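Search this site
Enter keyword or item number

Porkby Plush: Frequently Asked Questions

Updated 11 September 2020
By the Porkby customer desk, Trirville

We make stuffed pigs. People ask us a surprising number of things about them, and after answering the same ones for several years we have written the answers down. If your question is missing, the contact details are on the card that came in the box, which you have probably thrown away. See the last question.

What is a Porkby?

A plush pig. We would love to give you a longer answer, and our first brochure tried, using the word "companion" 11 times. It's a soft toy in the shape of a pig, with stuffing in it.

How many kinds are there?

We have 3 in the current line. The Pichon is the small one, and fits in a coat pocket if the coat is generous. The Prulley is the floppy one, filled loosely so that it slumps over the arm of a couch like somebody's uncle after dinner. The Sweetheart is the pink one with the heart on its side, and it outsells the other two put together. We stopped being hurt on their behalf some time ago.

Why is the heart on the side?

We tried it on the chest first. A pig doesn't have much chest, and once the toy was sitting down the heart folded in half and looked like a stain. On the side there's a nice wide stretch of pig with nothing else going on, so that's where it went.

Is the heart printed or sewn?

Sewn. It's a patch, dark red with a pale center, stitched around the edge. If the stitching lifts, a few small stitches in red thread will hold it. Please don't use glue. Glue soaks through, goes hard, and leaves you with a pig that has a scab.

My Sweetheart's snout is paler than the rest of it. Has it faded?

No, it came that way. The snout is cut from a lighter fabric than the head. The feet are dark red on purpose too. We mention this because one customer spent a weekend trying to scrub them pink, and wrote to us about it at some length.
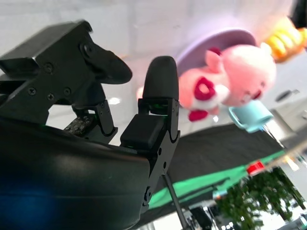
Can I wash it?

Yes, and if a child owns it you'll have to. All of our pigs can be washed by hand in cool water with a little mild soap. Squeeze it gently, let the water out, and do it again until the water stops being a color you'd rather not think about. Don't wring it. Wringing pushes all the stuffing to one end, and what you get back is a pig shaped like a bowling pin.

For small spots, skip the bath and use a damp cloth. The mouth and snout get the worst of it, as these are the parts that get fed.

Can I put it in the washing machine?

You can. Whether you should depends on how you feel about the pig. If you must, put it inside a pillowcase, tie the pillowcase shut, and use the gentlest setting you have. Wash it with towels. Don't wash it with jeans, whose zippers have no feelings.

The dryer is a firm no. High heat mats the plush, and matted plush doesn't come back. We've tried brushing it, steaming it and speaking to it kindly.

How do I dry it, then?

Roll it in a towel and press down to get the worst of the water out, then set it on a rack somewhere with moving air and turn it over when you remember. A Pichon is usually dry by the next day. A Sweetheart takes longer, and a Prulley longer still, as you'd expect from the Prulley. It needs to be dry all the way through before it goes back to bed with anyone. Press the middle with your thumb. If it feels cold in there, leave it.

You can hang it by the ears if you want to explain that to a four-year-old.

The plush has gone flat. Can I fix it?

Usually, if it has only been slept on. Let it dry fully after a wash and go over it with a soft baby brush, against the nap and then with it. Do a small patch underneath first. Ten minutes of this is oddly relaxing, and we've had adults admit to doing it in front of the television with no child in the house.

The ears won't stand up.

The ears on the Sweetheart are small and meant to be upright. If one has given up, dampen it, pinch it into shape, and leave a clothespin on it overnight. Pichon ears are meant to flop. Prulley ears do whatever the rest of the Prulley is doing.

A seam has opened. Is that covered?

If it happens within a year, yes. Send us a note with your order number and we'll mend the pig or replace it, whichever you prefer. Nearly everyone wants theirs mended. We once sent a brand-new replacement as a courtesy and got back a letter, in crayon, that we still have up by the coffee maker.

Seams opened by dogs aren't covered. We can always tell. You're welcome to send the pig anyway and we'll give you a price, but do wash it first.

Can you restuff an old one?

Yes. Restuffing costs less than a new pig and takes about 5 weeks, more around the holidays. Tell us whether you want it firm, as it was when it left the workshop, or soft, as you've come to know it. Ask the owner. People who guess tend to guess firm, and then there are tears, and then there's a second package.

Is it safe for babies?

The Pichon and the Sweetheart have stitched features and no hard plastic parts. The Prulley has a small bag of plastic pellets sewn inside its bottom, and we don't recommend it for anyone under 3. For sleeping infants we'd keep all soft toys out of the crib, including ours, and follow whatever your own doctor tells you. The pig can wait on a shelf. It's good at that.

What is it stuffed with?

Polyester fiber, the same as most pillows. We don't use beans, feathers or anything that was once lunch.

Does it make a noise?

No. We made a test batch with a squeaker years ago and had to share a room with it. You can thank us whenever you like.

How should I store one?

Clean, fully dry, and in something that breathes. A cotton bag or an old pillowcase is fine. Sealed plastic traps damp, and vacuum bags press the stuffing into a shape it will remember for the rest of its life. Keep it out of a sunny window as well. Pink is the first color to leave.

If you're putting it away for a grandchild who doesn't exist yet, tuck a note in with it saying which pig it is and whose it was. You'll be sure you won't forget. We get plenty of letters from people who were sure.

Can I order in bulk?

Yes, from 11 pigs up. The largest order we've filled was for 1,000 Sweethearts, which took most of September and left pink fuzz in places we're still finding. Large orders need more notice than you think, so write before you promise them to anyone.

Can you put a name on it?

On the Sweetheart, we can stitch a short name on the side opposite the heart. Check the spelling before you send it. Then have someone else check it. We can unpick a name, but plush has a long memory, and you'll always be able to see a little of the wrong one.

Can I return it?

Unused, within 30 days, yes. "Unused" is a matter of trust, but please understand that a pig smelling of maple syrup makes its own case.

I threw away the card. How do I reach you?

Write to Porkby, Customer Desk, Trirville, or use the message form on this site. Put the kind of pig in the first line, along with your order number if you can find it. If you can't, tell us what the pig looks like and when it arrived, and we'll go digging.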